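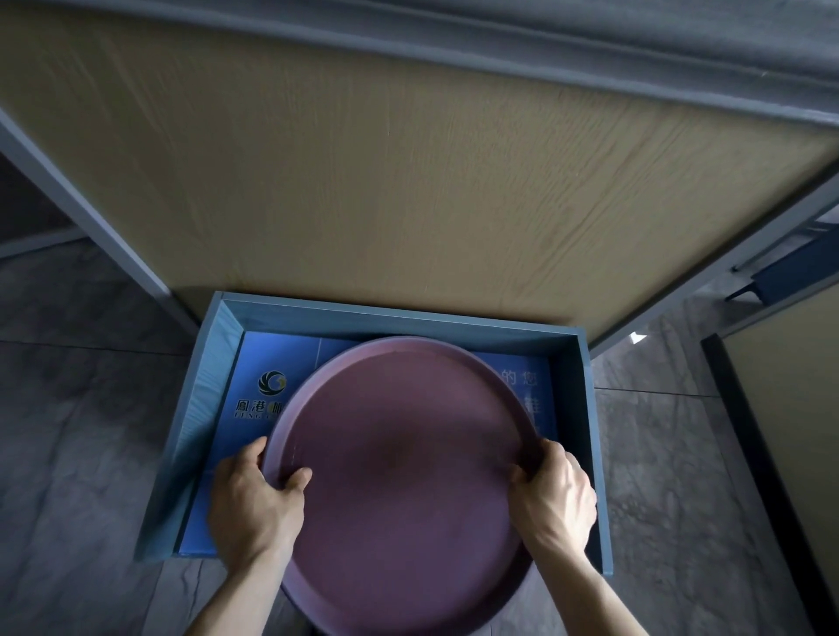

**Figure 2.** Frame from the head camera, tray task. Both hands on the rim, tray held over the open box.

### 4.2 Grasp labels from head-camera video

We label two-handed grasps straight from the head view. No gloves, no markers, no wrist cameras. The labeler gets one frame at a time and outputs, per hand, a contact region on the object and a grasp type from a short list (rim, edge, flat palm, handle, pinch). A second pass smooths the labels over 10 frames and throws out anything that flips back and forth.

The tray in Figure 2 is typical of what we call a *rim pair*. Thumb over the raised edge, fingers curled under, same on both sides. The fingertips are under the tray and the camera never gets them, so the contact region has to be guessed from the thumb and knuckles. Early versions of the labeler marked only the thumb as contact and the policy learned to push down on the rim. Bad. Now any rim grasp with a visible thumb gets a mirrored contact patch on the underside, width fixed, depth taken from the tray model.

Round objects give us a second problem. With a rectangular bin the two hands fix the yaw. A circular tray does not, so we drop yaw from the target pose entirely and keep only center, height and tilt. The fit uses the visible part of the rim, hands masked out. Streaks and dark patches on the surface are ignored, we tried using them for tracking and they came and went with the lighting.

**Training.** 2000 clips from the Norkar set, split by room and not by clip. Splitting by clip leaks the background and the numbers look much nicer than they should. Policy is the same small transformer as in Section 3, no changes execpt the contact head. Held-out rooms: 40 clips, never used for tuning.

**Result.** The mirrored patch helps most on trays and lids, which is where the baseline was worst. On boxes with straight walls there is little difference, the thumb and fingers sit on opposite sides of a thin wall and the baseline already did fine. Dropping yaw removed the slow spin we kept seeing just before release. It also made the policy less careful about where along the rim it grabs, and we dont have a good fix yet. Constraining the hands to opposite sides is too strict, people often hold nearer to themselves.

**Failure cases.** Mostly at the moment of placing. When a tray is over a box it hides part of it, and the fit for the box falls back on whatever walls are left. Printed liners make this worse, edge detector likes the print and the creases more than the actual wall. We mask the interior when the box was seen clearly earlier in the clip. If not, the clip is kept but the placing target gets a low weight.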